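Segmenting thin-rimmed tableware from a wrist view

By Floarea Anghel
July
Print this page | E-mail this page

Use this procedure to get a usable rim mask and contact label out of wide-angle wrist footage with the Vamar toolchain. It assumes the recordings are already synchronized and unpacked. Our test set has 818 clips.

1. Undistort late

Run detection on the raw fisheye image and undistort only the points you keep. Straight lines bow outward near the edges, and resampling the whole image smears a rim that may be a few pixels wide. Set undistort_stage to "points" in the Lavora config.

2. Mask the tool

The linkages and pads cover much of the lower image. Build one static mask for the fixed parts and a second, indexed by jaw opening, for the parts that move. Dilate both by 3 pixels. With two tools in use, the other one will enter the view at times, so give it its own class — do not merge it with the background.

3. Fit the rim

Fit an ellipse to the outer edge with RANSAC. Reject fits with less than 90 degrees of visible arc. Printed decoration produces strong interior edges, so weight candidates by distance from the mask centroid. Dishes behind the target will also pull the fit; drop any edge segment that changes depth sign.

4. Label the contact

A rim grasp needs one pad on the inner face and the other outside the edge. Store each pad separately:

pad_left: inner
pad_right: outer
target: plate_01

If the outer pad is only near the edge, write "proximal". Do not promote it to "contact" without the force channel.

The blue ribbed pads segment cleanly against a white plate by hue alone, even where highlights wash out the interior.

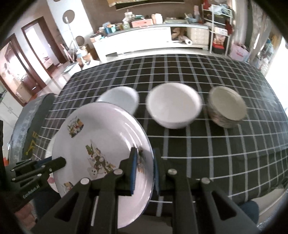 5. Export

Run the Sindmont exporter with --keep-occluded. Without it, bowls partly hidden by the target are discarded and the planner treats their space as free. The export from our set held 1,159 object tracks.

Check the tracks in the Malinowski viewer before training. A track that swaps ID as the plate tilts usually means the arc threshold in step 3 was set too low.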